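November, 10:40. Tape transfer and first pass at mastering, Brerkska live set

Picked up where I left off: reel 2 of the Brerkska session, 1/4 inch, 15 ips, half-track stereo. Label on the box gives only the band name, "Niswood" and the tape speed. No alignment tones at the head, so azimuth has to be set by ear and by phase scope.

Set azimuth on the hi-hat in the second song. Mono sum loses almost nothing up to 10 kHz now. Before adjustment there was an obvious comb in the cymbals, worst on the left-hand guitar's pick noise. Reel 1 was transferred with the old setting and should be redone. I will do that before touching any EQ on it.

Hum: 60 Hz and harmonics up to the fifth, steady through the quiet passages. Checked with the machine running and no tape, hum drops away, so it is printed on the tape. Narrow notch at 60 takes the worst off but thins the bass guitar when it sits on low B. Tried automating the notch so it only works in the long clean-guitar intros. Better. The third harmonic is the one you hear on small speakers, and a shallow cut there can stay in throughout.

Dropouts at counter 551 and again at 2224. First one is short, left channel only, under a snare roll, and I would leave it. Second one falls in the middle of the sustained chord at the end of "Prokanum" (the long one) and dips both channels. Cleaned heads, ran it again, same dip in the same place. Made a patch from the bar before, crossfade 62 ms. Pitch drifts slightly across the join because the keyboard has slow vibrato. Shifted the patch earlier until the vibrato lined up. Acceptable on headphones, not checked on the mains.

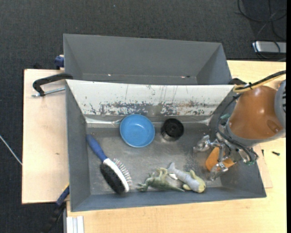
Dynamics. The band goes from one guitar with delay to full drums and three amps, and the rough mix that was sent to them last time squashed the difference. Took the bus compressor down to 1.5:1, slow attack, auto release, never more than 2 dB of reduction. Limiter only catches snare peaks. The quiet sections now sound quiet. Tkachuk will ask for it louder – suggest we send both versions, level-matched, and let them choose without labels.

Low end: kick and bass overlap badly from 80 to 110. Mid/side EQ helped less than expected. A small dynamic cut keyed from the kick works in the fast sections and does nothing useful in the slow ones, so bypassed there.

Notes from Younes Amrani after listening to the first three songs:
– delay repeats at the start of song one cut off too early. Checked, my fade was the cause. Moved it later.
– drums too bright. Agree, shelf down 1 dB from 8 kHz.
– wants the crowd noise kept between songs. Fine, but the edit after song two needs a longer crossfade, the room tone changes.

16:15. Redid reel 1 from the top with the new azimuth. Old files moved to the "superseded" folder, not deleted. Transfer is 96/24, nothing processed on the way in.

Still open:
check the patch at 2224 on the mains
de-hum on the encore, not started
song order for side B, waiting on Tkachuk
tape back in box tails out, relabel with speed and track format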